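Filed under: Robots, Shop Rules, Rambling

So I finally sat down and rewrote our house rules for the hand-held grippers, and I'm way too pleased with myself! The old sheet was one page I threw together when we opened the Furnton room, and it had gotten so many scribbles on it that new people just stopped reading. Fair enough, I'd have stopped too.

The big change is pads. We used to swap the foam after 2000 grabs, which sounds great until you remember that someone has to keep a tally (and the tally sheet kept wandering off to Horgan with the spare batteries). Now it's a look and a wipe every 40 grabs, and a closer check at 80 with the fingers off the mount. If the foam is peeling at an edge, it gets changed. No arguing, no "one more run."

I also stole a rule from the Mistine crew, who are much neater than we are - start every grab with the jaws wide open and the object in plain view. I used to start half closed to save time, and my recordings were a mess. You can't tell later what the hand was going for.

Glass gets its own section now. One piece on the table at a time, handle toward the person with the gripper, and you stay seated. Sulach wanted helmets and a sign-off form for glass, and we had a pretty long phone call about that one. We settled on safety glasses and 2 people in the room. 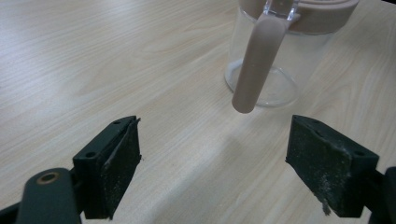

Do you have to stop a session when the pads get dusty?

Wipe them with a damp cloth, let them dry, and carry on, but stop and change them if they still slip on the test block.

Next up is the storage rule, which I keep putting off - I still can't decide if the grippers should hang or lie flat in the drawer. Hanging is nicer for the fingers but the hooks we bought are too small, so I have to go back to the store first.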